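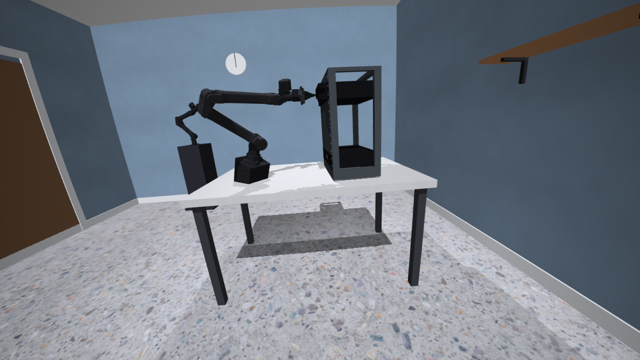 ## Kirell 86 work table: ten months of use

I bought this table last May for the spare room. I wanted one flat surface for sewing, paperwork and the odd repair, and I didn't want drawers. The Kirell 86 is sold as a plain table with a white top and four dark legs, and the number in the name is the depth in centimeters. I paid the full price at Keluvley and carried it up the stairs with a neighbor, Gemechu Woldemariam. It is a two-person job.

### Putting it together

The box holds the top, four legs, four corner plates, a bag of bolts and one hex key. The instructions are a single folded sheet with drawings and no words. Step 3 shows the corner plate upside down compared with step 4. Go by step 4. The bent lip on the plate faces the outside of the table.

The supplied hex key is too short to get any force behind it. I used my own with a screwdriver handle and the work went much faster. Start all the bolts by hand before tightening any of them. I tightened the first leg fully and then couldn't get the second bolt to catch on the next one, so I had to back everything out. Start to finish it took me an hour, and maybe twenty minutes of that was my own fault.

One bolt was missing from my bag. I wrote to Keluvley and got a replacement six days later, with no charge and no questions. In the meantime I used one from the hardware store with the same thread.

### The top

The top is smooth and a little glossy. Pencil comes off with a damp cloth. Ballpoint comes off with rubbing alcohol if you get to it the same day. I left a red marker line overnight and there is still a faint pink trace near the back edge.

Heat is the weak point. I set an iron down on a folded towel for a few minutes and the surface underneath went dull in a patch the size of my hand. The maker says to use a pad, and a towel is not enough of a pad. I now keep a cork mat on that side.

White shows every thread and crumb. For sewing I like that, as I can find a dropped pin right away. My sister-in-law has the same table in gray and says she loses pins on it all the time.

### Stability

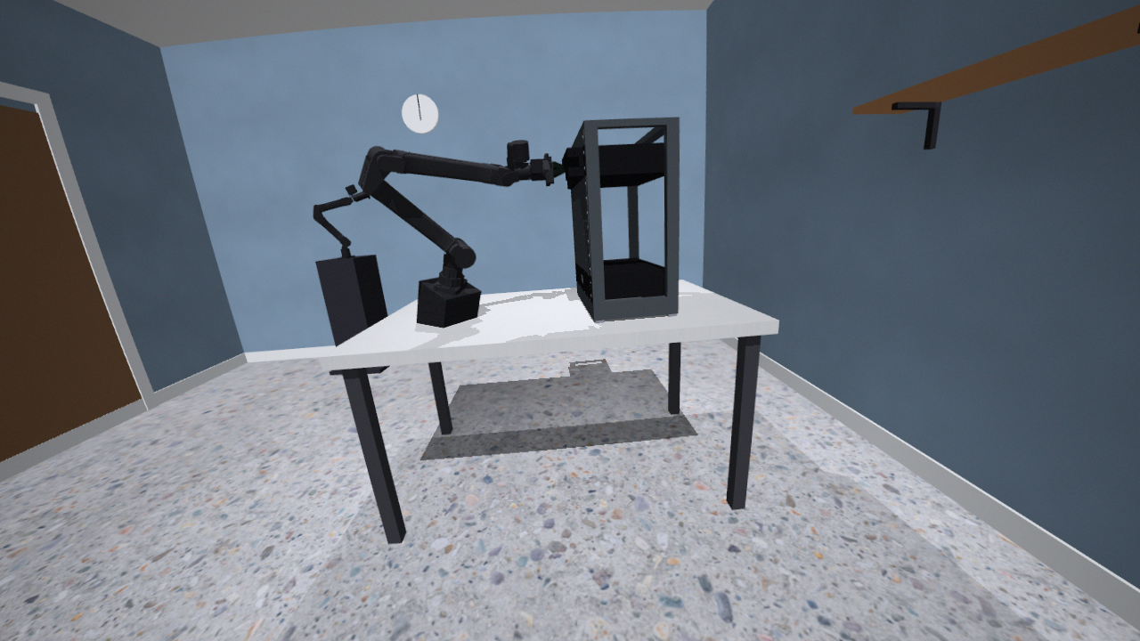 I expected some sway, and there is a little. With the bolts tight, the table stays put for cutting, writing and typing. With the sewing machine at full speed there is a light shake that makes a cup of tea ripple. Moving the machine over a leg takes care of most of it. Check the bolts after the first month. Mine had each loosened by a quarter turn, and they have held since I went around again.

The feet don't adjust, which was a mistake on Kirell's part at this price. My floor dips toward the window, so I put two felt pads under one leg and one under another.

### Compared with the others

Before buying I tried two more tables. The Głowacki bench is heavier and doesn't shake at all, but it has a crossbar right where my knees go. The Brolanano folding table costs half as much and packs away flat. Shuk-fan Yen lent me hers for two weeks, and the hinge in the middle left a ridge that fabric caught on every time I pulled it across. If you only need a table now and then, I'd still get the Brolanano.

### Would I buy it again

Yes, for sewing and desk work. I wouldn't buy it for a vise or anything you hit with a hammer.

Good: flat, easy to clean, clear space for your legs, quick help with the missing bolt.

Bad: marks from heat, fixed feet, poor instructions, useless hex key.

Update, 2021-03-16: the pink marker line is nearly gone after a few rounds with baking soda paste. The dull patch from the iron hasn't changed.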